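Hovton Bench Kit: Owner's Guide
Section 4 - Levelling, oiling and looking after the top

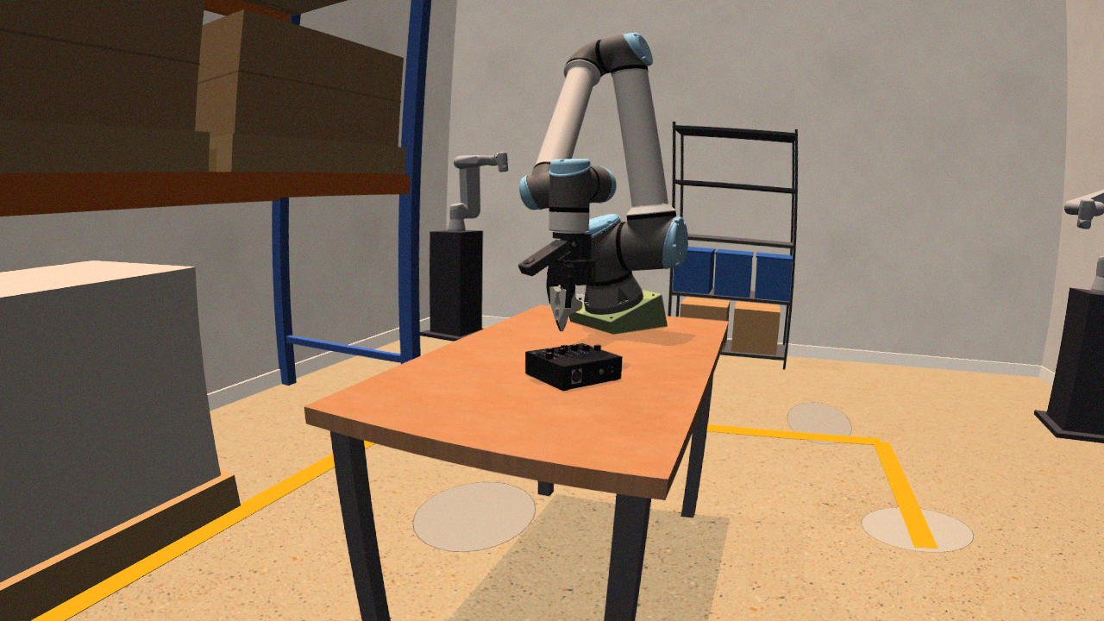 Selvaraj Kanagaratnam
Technical writer, Prirkier Workshop Furniture
Updated April 8, 2018

Read this section after the legs have been bolted on (Section 3) and before you put any weight on the bench. You will need a spirit level, a 13 mm spanner, a clean cotton rag, a sheet of fine abrasive paper and the tin of Olberg oil from the parts box.

4.1 Choosing a spot

The Hovton is meant for indoor use. A garage or shed is fine if the slab stays dry through winter. Keep the top at least 500 mm from a heater or wood stove, and out of direct afternoon sun. Timber that dries on one face only will cup.

Caution: two people are needed to move the assembled bench. Lift it by the rails. Do not drag it, as this loosens the leg bolts and can strip the inserts.

4.2 Levelling

1. Stand the bench where it will be used and leave it there overnight before adjusting anything.
2. Check that all leg bolts are finger tight plus a quarter turn. They get their final tightening in step 6.
3. Lay the level along the front edge. Wind out the foot at the low end until the bubble is centred.
4. Repeat across the width, left side first, then right.
5. Press down firmly on each corner in turn. If the bench rocks, adjust the foot diagonally opposite the corner that drops.
6. Hold each foot still with one hand and tighten its lock nut with the spanner. Tighten the leg bolts.

Note: the feet have limited travel. On a floor with a steep fall to a drain, use the packing plates (sold separately) under the low side. Offcuts of ply will do for a few days but they compress.

4.3 First oiling

The top leaves the factory sanded and bare. Oil it before use.

1. Wipe off all dust with a dry rag.
2. Stir the oil. Do not shake the tin.
3. Pour out 100 mL and spread it along the grain. Do the ends as well - end grain soaks up far more than the face.
4. Leave for 20 minutes, then wipe off anything still sitting on the surface.
5. Let it dry overnight with a window or door open.
6. Rub back lightly with the abrasive paper, wipe clean and apply a second coat.

Warning: oily rags can catch fire on their own. Lay them flat outdoors to dry, or soak them in water and seal them in a metal tin. Never leave them in a heap or in the bin.

4.4 Regular care

Wipe up glue, coolant and brake fluid straight away. For ordinary grime use warm water with a little dish soap, wrung out well. Do not use a steam mop or methylated spirits.

Re-oil once a year. February suits most southern workshops, when the timber is at its driest. Benches in daily use may need it every six months.

Check the leg bolts after the first 2 weeks and again whenever the bench is moved.

4.5 Marks and dents

Shallow dents can often be raised with a damp cloth and a warm iron. Keep the iron moving. Sand the area once it is dry and spot-oil it. Black rings from wet steel need oxalic acid; see the Jayasinghe finishing chart at the back of this guide for strengths and gloves.

Corrections to this section: Prasanna Bhuiyan, Customer Support.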